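Gripper notebook, January — finger pads on small round objects

Continuing with the ribbed blue pads on the hand-held pair. I want to decide before the next order from Tesau if we keep this pattern or go back to the flat one.
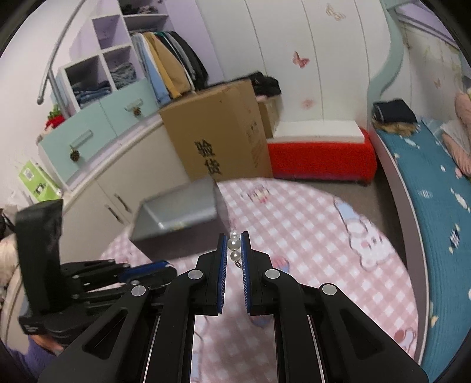

Pearls are a difficult object for parallel fingers. The contact is almost a point, and if the middle pearl is not well centered between the pads, it wants to roll up or down. With the larger pearl between the fingers I feel the closing more clearly in the handle than with the small ones.

Settings today: closing force limit 6 N, later 8 N. At 6 the strand slipped twice when I turned the wrist. At 8 no slip, but I do not like how deep the ridges bend. To check again after more cycles; this set has 234 now.

Flat pads from the Grodville batch, same strand: more slips, and the chain turned between the fingers. So for jewelry I prefer the ridges.

Left gripper feels a little stiffer than the right one at the linkage. Maybe the pivots, maybe only my hand. Swap sides tomorrow and compare.

To do: ask Nwachukwu for softer pads, same ridge spacing.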